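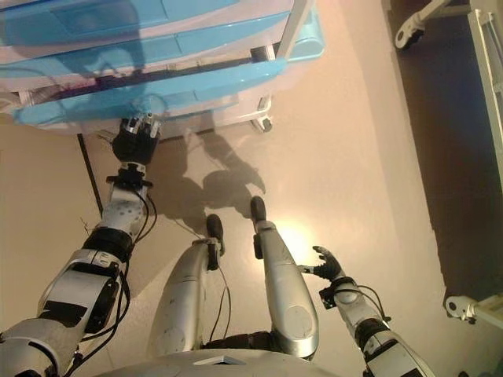 Kjell Sandberg wrote to ask whether the plastic panels on a wheeled bed can be wiped with the same product used on the floor. They shouldn't be. Floor cleaner is mixed to be rinsed or walked on, and it leaves a dull film on glossy plastic. His question comes up often enough that we have put it first on this page.

Reading time: 2 minutes

Cleaning and moving beds and carts: frequently asked questions

What should I use on molded plastic panels?

Warm water with a little dish soap, on a soft cloth. Wring the cloth out well. Vallgate sells a ready-mixed panel wipe, which does the same job and costs more. Don't use scouring pads or powder. Pale blue and white plastic both show fine scratches once the light hits them from the side.

How do I get dirt out of the seams?

Use a dry, soft brush first, then a damp cloth folded over a fingertip. Follow the line of the seam. If you start with water, the dust turns to paste and settles further in. For recessed parts, a cotton swab works.

Can I use bleach?

Check the maker's label. If it allows bleach, stay at the strength printed there and wipe again with plain water afterward. Ivana Godoy in our Keledico store keeps copies of the older labels and can look one up if yours has worn off.

How often should the casters be cleaned?

Once a month is enough for a cart that stays in one room. Hair and thread wind around the axle, and small wheels stop turning long before they look dirty. Snip the thread with blunt scissors and pull it out with tweezers.

Should I oil the casters?

Only if they squeak after cleaning. Put one drop on the axle and wipe off the rest. Oil on the tread will mark the floor.

Where should I hold a bed or cart when pushing it?

At the push handle or the end of the frame, with both hands. Plastic covers and panels are not handles, even when they have an edge that fits the fingers. Rails that fold or slide shouldn't be used for pushing either.

One wheel doesn't touch the floor. Is it broken?

Probably not. Move the cart to another spot and look again. If the same wheel is still off the floor, tighten its stem or plate screws. Clurkitz replacement casters come in packs of 8, and we also sell them singly.

Do you deliver?

Yes, everywhere in the Rivadeneira area. Delivery is free on orders over $100. Orders placed by Tuesday go out the same week.

Last updated: February

Sign up for our newsletter to hear about new parts and store hours. You can unsubscribe at any time.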